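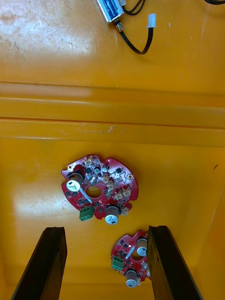 Fig. 1. Bin-picking cell, gripper open over a round board. Wrist camera view.

Work and Automation, Week 3
Handout: Who does the easy bit?

Reading for Tuesday: the Skostow case, first half only. The second half is mostly appendices and a floor plan printed upside down.

Background. Skostow is a repair and sorting plant. Returned units are stripped by hand and the parts go into yellow bins, where boards, leads and small metal components end up together. Until the cell arrived, people at a long bench picked the boards out and passed them on for testing. The bench was the job everyone complained about and, according to the interviews, the one where most of the talking got done.

The cell was installed by Aditz, with planning software called Colo. The sales document promised it would "free staff for higher-value tasks". Underline that phrase. Then look for the page where the tasks are listed, and let me know if you have better luck than I did.

What changed on the floor

The bench went from 385 picks per person per shift to none. In its place are 2 minders, who clear stoppages, and a new post called exception handler. An exception is whatever the gripper declines to pick up. Handling it consists of picking it up.

Look again at Fig. 1. Both boards have round outlines with notches, a hole in the middle and tall capacitors standing up from them, so there are good and bad places to take hold. The metal component at the top has wires trailing off it in a loop. A picker with a month's practice knows what to do with a trailing wire and can't tell you how she knows. Pešek calls this "unwritten grip", and the term will come up in the essay.

Pace. Minders have 60 seconds to answer a stoppage before it is logged against the shift. Several said they would sooner have the bench back, sore wrists included. Management recorded this as a training need.

Terms to know: deskilling, residual task, exception, unwritten grip.

For the seminar
Come with one residual task from a job you have done yourself. Say who did it, what it was called on paper, and whether it was paid any differently. Bar work and babysitting both count.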